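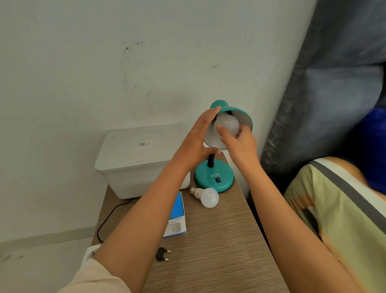

The woman who fixes bedside lamps

She asked to be left out of this by name, on the grounds that her neighbors already bring her enough lamps. The workshop, then, will have to do: Poden, a one-room repair shop above a bakery, open from 3 in the afternoon until the bread smell gives out.

"People think I do chandeliers," she says. "I do bedside lamps. Teal ones, mostly. There was a year when everybody bought teal."

Half of what comes in as broken has a dead bulb. She charges nothing for those, though she does make the owner stay and watch. The first instruction is always to pull the plug and lay it on the table where you can see it.

"Behind the bed doesn't count. I want to be able to look at those prongs while my fingers are in the shade."

The second is to hold on to the shade. A gooseneck, she says, has opinions. Turn the bulb with one hand and leave the other in your pocket, and the whole neck turns with it, and you've swapped a small problem for a wiring job.

"Spread your fingers around the outside. Tilt it toward you. Now you can see what you're doing, and you can stop making that face."

How tight? "Until it stops. Then you stop too. I once spent 50 minutes getting a bulb out for a man who goes to the gym."

She is strict about packaging. The carton stays on the table until the lamp is lit, and its number gets compared with whatever is printed in the lamp. A box that says 60W in large type may be talking about the brightness of an old bulb, with the real draw of the LED in much smaller type somewhere else. She keeps a magnifier for this and lends it out with visible reluctance.

And the old bulb?

"In a drawer, if you're my mother. She had 22 of them. She was waiting to see if they'd get better."

Her own bedside lamp, I learn on the way down the stairs, has been flickering since February.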